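4. Setting up the damp meter

Read section 3 (Choosing where to measure) before you start. If you skipped it, your readings will be of whichever bit of wall was easiest to reach.

4.1 What the meter can and cannot tell you

The Gostex pin meter measures how easily a small current passes between two pins. It does not measure water. The number on the display is worked out from a table that assumes you are testing softwood, and you are probably testing plaster. Plaster with salts in it, foil-backed wallpaper and old lining paste will all push the number up in a wall that is as dry as it will ever be.

Treat any single reading with suspicion. Treat anyone who quotes you for a new damp course on the strength of a single reading with a good deal more.

4.2 Fitting the battery

1. Slide the cover off the back of the meter. It is stiff the first time.
2. Fit the battery with the contacts facing the top of the case.
3. Replace the cover and press until both corners click.
4. Hold the power button until the display lights.

Note: The battery symbol shows full until shortly before the meter switches itself off. Do not rely on it. If readings begin to wander, change the battery before you blame the wall.

4.3 Checking the meter against the test block

The test block is the small square in the lid of the case, with two metal studs on one face.

1. Take the cap off the pins.
2. Set the scale to WOOD. The block is not marked for any other scale, whatever the card in the box says.
3. Touch one pin to each stud and hold still until the figure settles.
4. The reading should be 28. One either side will do.

If the reading is further out than that, wipe the studs and pins with a dry cloth and try again. If it is still out, write down the difference and carry on. You can compare one part of a wall with another perfectly well using a meter that reads high, provided it reads high all the time.

Caution: The pins are sharp and go into fingers more easily than into plaster. Put the cap back on between rooms.

4.4 Marking out the wall

Our first edition told readers to take readings "at regular intervals", and most people who wrote in had taken three. You need a grid.

1. Start at a corner, just above the skirting board.
2. Make a light pencil mark every 60 cm along the wall.
3. Repeat the row at knee height, waist height and shoulder height.
4. Number the marks from left to right, bottom row first.
5. Copy the numbers on to the record sheet before you take a single reading.

Note: Do not use masking tape on painted plaster that may be damp. It brings the paint away and you will be left with two problems.

4.5 Taking the readings

1. Switch the scale to WALL.
2. Push the pins in just far enough to hold. Leaning on the meter gives a higher figure, and it is surprising how hard people lean on a wall they already believe is wet.
3. Wait for the figure to settle, then write it down.
4. Move to the next mark. Do not go back and "check" the ones you dislike.
5. When you reach the end of the top row, take the first reading again. If it has moved by more than 8, start over with a fresh battery.

Do the same on an inside wall that you have no worries about. Without it your figures mean very little. Readers find this the dullest step and it is the one most often missing from the sheets sent to us.

Caution: Never push the pins in near a socket, a switch or a cable run. Turn off the supply to the room if you do not know where the cables go, and accept that you may not know.

4.6 Reading the pattern

Look at the shape of the figures on the sheet and leave their size for later. High figures along the bottom that fade steadily upwards may point to rising damp. They may equally point to soil banked against the outside, a leaking pipe under the floor or a mop. High figures in one patch usually mean a local leak. High figures in corners and behind wardrobes, with mould, are most often condensation, and no injection will cure that.

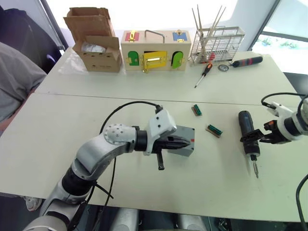 Before you decide on a cause, repeat the whole grid after a dry spell and again after rain. If the figures do not change with the weather, rain getting in from outside becomes less likely, though not impossible. Keep both sheets.

4.7 The phone app

The Sasesa app stores readings and colours them green, amber or red. The colours are set for timber. On plaster, nearly everything comes out red. We can find no way of altering this and suggest paper.

4.8 If the display shows 298

The WALL scale should not go that high. The pins are touching metal, most likely plaster beading, foil or a nail. Move a hand's width to one side and note the change on your sheet.

4.9 Before you pay for treatment

Ask for the surveyor's readings in writing, with the position of each one. Ask whether the surveyor is paid by the firm selling the treatment. Ask what the guarantee leaves out.

Section revised by Jonatan Rustad, 2021-02-23. The paragraph on salts has moved to section 6.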